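Totau Sheet-Metal Storage Bin, Sloped Wall

Home > Storage and Handling > Bins and Trays > Metal Bins

Product code: TB-600
Finish: Grey
Sold: Each, or in cartons of 2
Availability: In stock at Nenodcombe, 27 on hand

The Totau sloped-wall bin is an open-top steel bin for workshops, packing rooms and parts counters. It suits loose stock that gets picked by hand through the day, such as fittings, fasteners in bags, offcuts and small castings. The walls lean outward so you can reach the bottom corners without scraping your knuckles, and the front lip is folded over so there is no raw edge where your forearm rests.

Bins are folded and spot welded at the Kovalchuk works from a single grade of mild steel sheet, then finished in a grey baked enamel. The colour can vary a little between batches. If you are adding to an existing row and want a close match, put the batch number from your old bins in the order notes and we will check what is on the shelf.
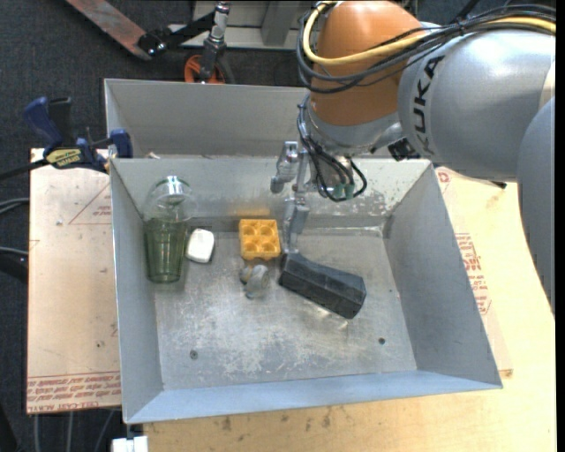

Grey metal bins after use, showing floor wear.

The enamel on the floor of the bin will wear through in time if you store metal parts in it. This does not affect the strength of the bin, but bare steel will rust if it is left damp. Wipe the floor with a lightly oiled rag every so often, or fit the rubber liner (sold separately, code TB-LN). The liner lifts out for washing and is worth having if you keep plated or painted parts.

Specifications

Length: 600 mm
Width at top: 400 mm
Depth: 180 mm
Material: Mild steel sheet, 1.2 mm
Maximum load: 45 kg, evenly spread
Suitable for: Indoor use

Fitting

The bins can stand on a bench or be bolted to the Poremano bench frame. Use M6 screws with a flat washer under the head, and do not overtighten them or the floor will dish. Allow a finger's width between neighbouring bins if you want to be able to lift one out without moving the rest. The bins do not nest fully and should not be stacked when loaded.

If you are bolting down a long run, start from one end and leave all the screws loose until the last bin is in place. Benches are rarely as straight as they look – a small packer under one corner will stop the rattle.

Cleaning

Warm water and ordinary detergent will do for most jobs. Dry the corners well. Avoid wire brushes and chlorinated cleaners on the enamel. Touch-up paint is available in a small tin, code TB-TP.

Delivery and returns

Orders for in-stock bins leave Nenodcombe the next working day. Larger orders go by pallet and need someone on site to sign for them. Unused bins can be returned within 27 days in their original carton. We can't take back bins that have been drilled.

Customer comment

"We replaced our old plastic tubs with these in February. They are heavier than I expected and noisy when you drop bolts in, but the liner fixed that. Would like to see a shorter one for the end of the bench." – Ivar Amundsen

Related items

Rubber liner, TB-LN
Touch-up paint, TB-TP
Clip-on label holder, pack of 2
Poremano bench frame, flat packed

Page last updated May 25, 2026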